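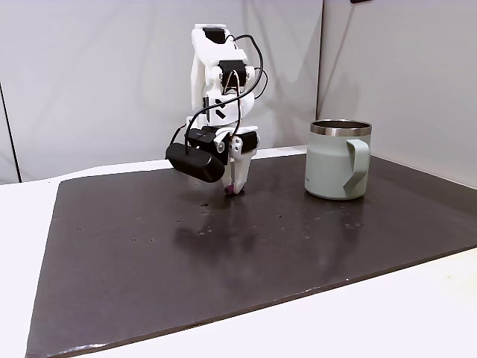 Selon Youssra Hamdy, je me trompe de coupable : si mon thé noir se couvre d'une pellicule brune, ce n'est pas la faute des feuilles ni de la durée d'infusion, mais des bicarbonates, et filtrer l'eau en carafe ne change pas grand-chose quand la cartouche est en fin de vie. Son commentaire, laissé sous mon billet précédent, m'a obligé à reprendre les mesures depuis le début.

Rappel de la situation. L'eau de mon immeuble est dure. La pellicule en question se forme à la surface, à l'interface avec l'air, par oxydation des polyphénols en présence d'ions calcium et de bicarbonates. Elle se brise en plaques quand on remue et laisse un anneau sur la paroi de la tasse. Elle n'est pas dangereuse, elle est laide, et elle ternit l'infusion.

J'ai comparé trois eaux : celle du robinet, la même passée en carafe avec une cartouche neuve, et l'eau de source Brara, achetée en bouteille. Pour l'alcalinité, j'utilise le kit à gouttes Tratness, qui donne un résultat en mg/L d'équivalent CaCO3. On compte les gouttes jusqu'au virage de couleur, donc la résolution est médiocre. Pour l'eau filtrée, j'ai retenu 123, moyenne de plusieurs essais ; le dernier chiffre n'a évidemment aucune signification. L'eau du robinet est nettement au-dessus, la Brara nettement au-dessous.

Protocole : 500 ml d'eau, portés à ébullition dans la bouilloire Stuswood, même thé noir de chez El Ouafi (feuilles brisées, acheté en vrac), même masse de feuilles, même durée. J'agite pendant 2 secondes au retrait du filtre, puis je laisse reposer sans couvercle. Je note l'aspect de la surface et la couleur du dépôt.

Avec l'eau du robinet, pellicule continue, irisée sous une lampe rasante. Avec l'eau filtrée, quelques îlots seulement. Avec la Brara, rien de visible, mais un thé plus vif, presque acide, que je n'ai pas aimé. Le goût ne suit donc pas l'aspect, et je garde pour l'instant l'eau filtrée.

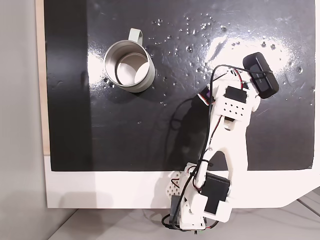 Mug en inox et gouttelettes sur fond noir.

Reste la question de la tasse. Younes Ghoneim soutient que le dépôt accroche davantage sur la faïence usée que sur l'inox, à cause des microfissures de l'émail. C'est plausible, je ne l'ai pas vérifié. Pour l'inox, je remarque surtout que le dépôt part bien à l'acide citrique : une cuillerée dans l'eau chaude, on laisse agir, on rince. Le bicarbonate de soude marche aussi, par abrasion, mais je l'évite sur les surfaces brossées – il faut frotter dans le sens du grain et je n'ai pas cette patience.

Un détail sur le détartrage de la bouilloire, puisqu'on me l'a demandé. J'emploie 40 g d'acide citrique par litre, à froid. À chaud et à forte concentration, on risque de précipiter du citrate de calcium, peu soluble, qui remplace un dépôt par un autre. Le vinaigre convient également si l'odeur ne gêne pas.

Je referai la série en octobre avec une deuxième cartouche, en relevant l'alcalinité au fil des litres filtrés. Si quelqu'un dispose d'un titrage plus fin que le kit à gouttes, je suis preneur du mode opératoire – les commentaires restent ouverts.

Publié le 2018-09-11, rubrique Eau et cuisine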